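Brudis grasping project: where we are in February

Hi Liesl,

You asked for something you could pass upstairs without having to translate it first, so I'm going to write this the way I'd tell it over coffee. The spreadsheets are in the shared folder if anyone wants them.

Short version: the wrist view is doing much more of the work than we expected when we wrote the proposal, and I'd like to spend the rest of the spring on it. Longer version follows!

When we started, the plan was to train the policy on two views, one fixed camera looking over the work area and one small one on the wrist. Ville and I both assumed the fixed camera would carry things and the wrist would help a bit at the end of each reach. So we ran the boring comparison first (both views, fixed only, wrist only) on the box-picking task, same training settings for all three. Both views together came out best, no surprise. But wrist only was a close second, and fixed only was way behind. Helmi reran the whole thing with different random seeds because she didn't believe me, and she got the same order.

We now have 1,753 demonstrations in the set, all hand-guided, and 382 of those were recorded after we changed how we teach the approach. In the old ones we came in slow and straight, every time. In the new ones we let the arm swing and tilt on its way in, which makes for some pretty ugly footage.

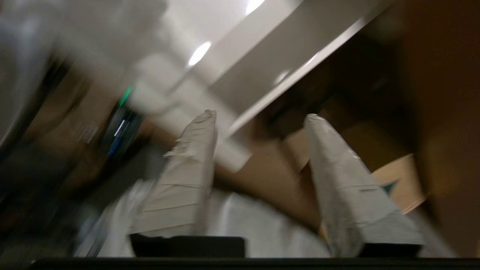 My first instinct was to filter the blurry stuff out, and I wrote a script that did exactly that. It made the policy worse. Not a disaster, but it got hesitant, stopping short of the box and creeping forward as if it had lost track of its own fingers. With the blurry frames back in, the hesitation mostly went away. Our best guess is that the policy needs to see what fast motion looks like if we want it to move fast, but I'd call that a guess until Ilari has finished his test, where he adds fake blur to the old slow recordings. If fake blur does the trick too, we can save ourselves a lot of recording time.

What hasn't gone well: the switch to the Forkport file format ate much more time than I'd planned, and I should have asked Pentti for help earlier. The flat-item task is also behind. We have some recordings but no results I'd show anyone.

For the next stretch I'm asking for 3 more months of Helmi's time and permission to push the flat items back until after the blur test. No extra equipment money this round. If you can get me a yes or no on Helmi before she gets booked for Nadus, that would help a lot.

Call me if any of this needs explaining. Mornings before ten are best.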